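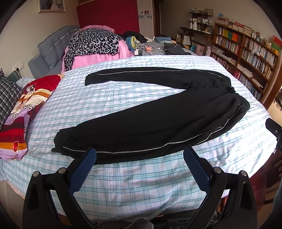 Jadwiga Gajewski asked under the last version of this page why her trousers demos kept failing in training when the shirt demos were fine, and whether she should just record more of them. More will help a little. Most of the trouble with trousers comes from how the first grasp is shown, so this version starts there.

## Before you record

You need the hand-held gripper, a charged battery and a bed or table large enough to lay the trousers out flat. A patterned sheet is fine. Dark trousers on a light sheet are easier for tracking than dark on dark.

Open and close the gripper fully 2 times at the start of each session. The Stullano script uses this to work out the finger width. If you skip it, the whole session has to be thrown away.

## Laying out

1. Spread the trousers on the bed with the waistband to one side and the legs apart.
2. Leave the small wrinkles in. A robot trained only on smooth cloth will stop when it meets a crease.
3. Change the angle of the legs between demos. Turn the waistband to the other side now and then.

## The fold

1. Start with the gripper open, near the leg closest to you.
2. Lower it until the pads touch the cloth. Wait a moment.
3. Close on the cuff, taking both layers. With elastic cuffs, pinch the gathered part.
4. Lift a hand's width and carry the leg across in a low arc until it lies on the far leg.
5. Open, then move straight up before going sideways. Pulling away at an angle drags the cuff with it.
6. Take the cuffs to the waistband for the second fold.

Keep your free hand out of it. If the cloth slips, let go and grasp again in the same recording. Zübeyde Sarıgül's set has plenty of these second tries and we kept them all.

## Checking the recordings

Play each one back at double speed. Delete it if the pads go out of view during the grasp, or if tracking jumps when you turn round.

Our Borov set holds 1,593 folding demos, of which 148 are trousers. That was enough for the first fold on plain trousers. Drawstrings still cause trouble, as the gripper sometimes catches the cord on the second fold. Tuck the ends in for now. Recep Sezer is testing a slower approach to the waistband and I will add his settings when he sends them.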